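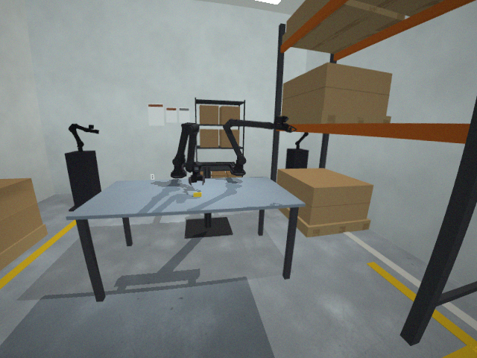 Josari Folding Workbench, six months in

I bought the Josari in February to replace a pair of sawhorses and an old door. My garage is narrow and the car has to go back in at night, so anything I work on needs to fold up. I paid full price at the Omham store and carried it home in the back seat.

Assembly took most of a Tuesday evening. The legs come attached, but the lower shelf and the vise do not, and the bolts for both are in the same bag with no labels. The longer ones go to the vise. The manual shows this on page 10, after the step where you need to know it. I had to take the shelf off and start over.

Once it was together I was happy with how steady it stood. I planed a pine board on it the first weekend and the bench did not walk across the floor, which the sawhorses always did. It does rack a little if you push hard from the short end. Tightening the hinge bolts helped, and I have had to do that twice more.
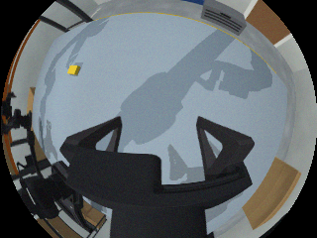 The vise is the weak part. It opens wide enough for a two-by-six on edge, and it holds well if the work sits in the middle of the jaws. Put something in at one side and the jaws go out of parallel and let go. I keep a scrap of the same thickness to put in the other side. That fixes it, but a bench at this price should not need it. The handle is also short. Anyone with big hands will scrape their knuckles on the apron.

Folding is quick. You pull the two catches, lift, and the legs drop in. The catches were stiff for the first month and I used a rubber mallet on one of them. They have loosened up since. Folded, the bench leans against the wall behind the water heater with room to spare. It is heavy, though. I can move it alone, but I would not want to take it up stairs.

My neighbor Stellan Engström has the older Prikstead bench, and we set the two next to each other for a day while we built his gate. The Prikstead has a better vise, no question. It also has a lower top, and my back felt it by lunch. His does not fold flat either - the vise sticks out and catches on everything.

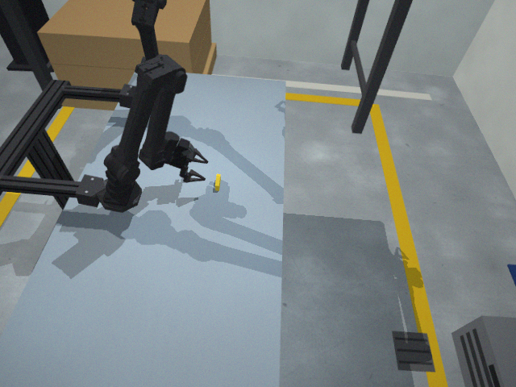 The top has held up fine. I have spilled glue, stain and coffee on it. The glue popped off with a putty knife and the stain left a mark I don't care about. I gave it two coats of paste wax in the spring. The edges are sharper than they need to be, so I went over them with 80 grit.

One corner foot cracked in the fourth month. Josari sent a new set after one email and did not ask for a receipt. The new feet are a softer rubber and grip better on concrete, but they leave black marks.

Would I buy it again? For a small garage, yes. If you have space to leave a bench standing, get something heavier with a real vise and skip the hinges. If you do get this one, sort the bolts before you start and check the hinges after the first week.

Good: steady for its size, folds fast, right height for me, parts support.
Bad: vise, short handle, manual, weight.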